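**Ticket: Door reader at the path entrance rejects badges, but only some badges, but only sometimes**

Status: Closed (see last entry, then draw your own conclusions)
Site: Trillach, main building
Hardware: Kistero reader, Ogura controller
Software: Flarnero access server
Priority: Low, then High, then Low again once the director got in

**Original report**

Badge doesn't work at the path entrance. Works everywhere else. Light goes amber, beeps twice, door stays shut. Have tried turning badge over. Have tried other pocket.

**Entry 1**

Checked the badge on the server. Active, right group, right schedule. The server says the door was opened for this person at 8:14 a.m. The person says they were standing outside at 8:14 a.m., getting to know the door. One of them is wrong.

Asked the reporter to try again. It worked. Closed ticket.

**Entry 2**

Reopened ticket. Three more people with the same complaint, all before 9 a.m. After lunch every one of those badges works fine. I have been told by two separate people that it's the cold. It is April.

Cleaned the reader. Swapped the reader for the spare. The spare does the same thing, so either both are broken in the same way or I've now spent a morning on a ladder for nothing. Put the old one back.

**Entry 3**

Pulled the log off the Ogura controller directly, which needs a serial cable and a laptop old enough to have opinions. The interesting part:

```
REQ badge ok -> forward to host
WAIT host -> 2000 ms
TIMEOUT -> deny (fallback)
HOST REPLY -> grant (late, discarded)
```

So the controller asks Flarnero whether to open the door, waits 2000 milliseconds, gives up, and says no. Then Flarnero says yes, writes down that the door was opened, and goes about its day very pleased with itself. That explains the 8:14 business. Apologies to the reporter, whom I had privately doubted.

The controller is supposed to keep its own copy of the badge list so it doesn't have to ask at all. Ours holds 540 badges. I looked up how many we've issued and it's more than that. Anyone past the limit gets looked up on the server every time. Anyone under it walks straight in and wonders what the fuss is about.

**Entry 4**

Question from facilities: why only this entrance? Fair. The other doors have newer controllers with a bigger list. This one was left alone in the last upgrade on the theory that people don't come in from the path side. 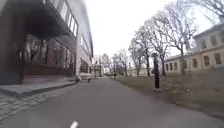

They do, of course. The bike racks moved over there in the fall, and so did the bus stop, and the upgrade plan was written before either. If you want to know where people will walk, the last place to look is a spreadsheet of where they used to.

Also, why only mornings? Flarnero runs its directory sync at 6 a.m. It used to finish in 20 minutes. It now finishes when it feels like it, and until it does, every lookup crawls. By lunch it's done and the door is charming to everybody.

**Entry 5**

Tried, in this order:

1. Raised the controller timeout. The setting saves, shows the new value, and reverts on reboot. Vendor calls this "expected on this firmware."
2. Asked vendor for newer firmware. There is newer firmware. It's for the newer controller.
3. Moved the sync to Saturday only. This fixed the door completely and meant that new hires couldn't get in until the following week. HR had views. Moved it back to daily, but at night.
4. Purged expired badges from the controller's list. It turned up badges for contractors, for a catering company that no longer caters, and for something called TEST TEST DO NOT DELETE. Deleted it. Elevator stopped.
5. Restored TEST TEST DO NOT DELETE. Elevator resumed.

I have opened a separate ticket about the elevator and assigned it to the elevator people. They have assigned it to me.

**Entry 6**

With the purge done, everyone who still works here fits on the local list, with a little room left. Sync runs overnight. No timeouts in the controller log since. Please don't issue badges to conference guests from this group, use the visitor group. I've put a note on the badge printer, under the other notes on the badge printer.

Replacement controller requested for next budget. Reply was that the door seems to be working now.

**Closed.** Resolution code: "User education." The dropdown doesn't have one for this.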